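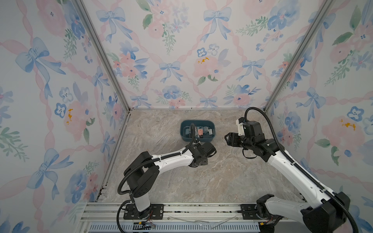

Blocks in the teal bin, two arms

omier80
Leruvia has pulled out of the Lostesstead show on Saturday. The venue says refunds go to the card you paid with.

etim_fan
Second time this year. I paid 80 quid plus the train.

gridlow
She's ill, give her a break.

etim_fan
Ill on Friday, posting from a club at 2 am?

omier80
That clip is old, her hair's still red in it. Support act is playing anyway, doors at seven.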